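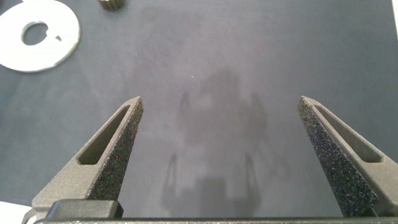 Jara bench says the gray cover is fine as it is and I should quit fussing, dark surface hides the dirt and that's the whole point of it. Well – it hides the dirt from me too. Lost a setscrew on it for half the morning.

25 December 2009

Quiet in here, good day for the bench surfaces. Notes before I forget.

Main table. Dark gray, matte, feltlike. Light is uneven across it, left side goes darker and kind of bluish, upper middle and right come up paler. Any shadow falling on it is big and soft, no hard edge to line anything up with. Not sure if thats the overhead or the lamp on the Alano shelf. Try lamp off, then overhead off, write down which.

Cleaning so far:
– dry brush, one direction only. OK
– tape roller. Better than the brush but pulls fuzz, go easy
– damp rag. NO. Left a ring on the offcut, still there after 2 hours

Did all of this on an offcut first. Table itself only got the brush.

Cover stock: the roll from Purnoner is down to 4 yards. The Clumitz sample is thicker, stiffer, doesn't want to lie flat at the corners. Put books on it overnight, no change. Price on the Clumitz sheet is 10 a yard, Purnoner was less but I can't find the slip. Check the July folder. Order ref on the old one is 1,651 if anybody is looking for it.

Fixing it down. Double sided tape along the back edge let go again. Clips hold but then you catch your sleeve on them. Want to try spray adhesive on a scrap board before it goes anywhere near the table, and see if it peels clean.

Re Jara and the dark color: small black parts vanish on it, bright ones show up great. Could keep a light tray at the right hand end for screws and such and leave the rest gray. Cheaper than recovering the hwole thing. There's a white lid in the Alano shelf box that might do, needs a wash.

To do
lamp test
find Purnoner slip
spray glue scrap
white lid
ask Jara bench what they brush theirs with, it does look cleaner than mine

Setscrew was in my cuff.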